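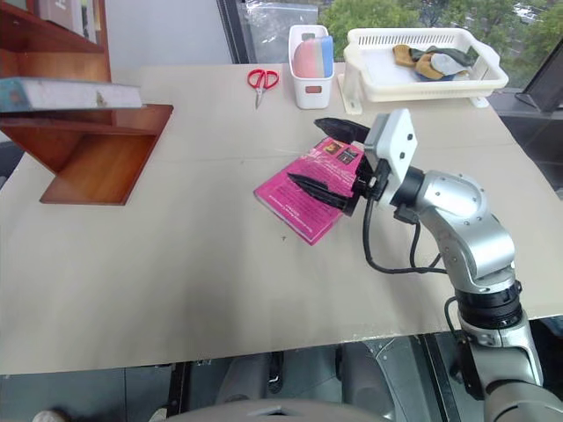

Table 2, pink paperback, with scissors and the sponge bin along the far edge.

Fosby Desk Clearing Set

README, second version

Contents

Fosby is a collection of short recordings of ordinary tabletops being tidied. Each one starts with a few household and office items left out on a table and ends when the person in charge of the session calls it finished. The set has 400 recordings in 5 folders, one folder per table.

The items are things most people have in a drawer or by the sink: thin books, scissors, sponges, small plastic containers. Nothing was bought to match anything else. Paula Bratu picked the books from a box of used paperbacks, and the only rule was that they had to lie flat when closed.

Tables

Table 2 is the large beige one with a seam across the middle. Its white front edge is slightly chipped. There are a few dark specks on the top, and these should not be labeled as objects. Table 4 was replaced in April after a leg came loose, so its folder has two subfolders, old and new.

Item names

Use the names in items.txt. The ones people get wrong most often:

book_thin: any paperback, whatever the cover color. Put the color in the notes field.
scissors: one name for all pairs. Handle color goes in the notes.
bin_small: the upright white plastic container with the oval cutout on the front.
sponge_striped: the pink and light blue one. If it is in the bin, label both and set inside = yes.

Cover text is not transcribed. On most of the books it is too small to read at this size anyway, and Aurel Rusu removed the title field from the label sheet for that reason.

What counts as tidy

A book is put away when it is closed and on the shelf or in the tray. Scissors go in the tray with the blades closed. A sponge belongs in the bin and may stick up above the rim. Items pushed to the far edge of the table are still out, and should be labeled that way. Earlier labels for Table 1 did not follow this, and around 70 of them have been redone.

Known problems

Notes for Table 3 are partly in Romanian. Sânziana Ardeleanu is translating them.
Two label sheets in the Table 5 folder use the old name "holder" for bin_small.
The tray is missing from items.txt. Use tray until it is added.

Corrections

Send label corrections to Raluca Stoica with the folder name and recording number. Please don't edit the sheets directly.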